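Mug

A mug is a drinking vessel, usually with a handle, used mainly for hot drinks such as coffee, tea and cocoa.
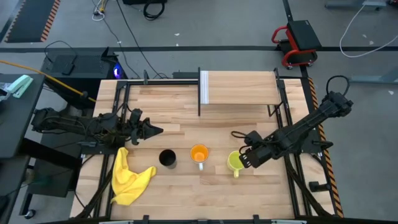

It is generally larger and thicker-walled than a teacup and is used without a saucer. Common materials are stoneware, porcelain, enameled steel, glass and plastic.

Form

Most mugs are cylindrical or slightly tapered. The handle is a closed loop or an open hook, sized for 2 or 3 fingers. It may match the body or be finished in a contrasting color, and the interior may be glazed in a brighter shade than the outside. Vessels without a handle are more often called cups or tumblers, although usage varies.

Manufacture

Ceramic mugs are slip-cast, pressed or thrown. Handles are commonly formed separately and joined with slip before drying. Firing temperatures for stoneware and porcelain exceed 1000 °C.

Care and storage

Mugs are washed by hand or in a dishwasher and dried in a rack or with a cloth. Microfiber cloths leave less lint than cotton terry. On open shelves, mugs are set in a single row or stacked no more than 2 high, with the handles turned the same way. Stacking can chip the rim glaze.

See also

Teacup
Tumbler
Drinkware
Dish towel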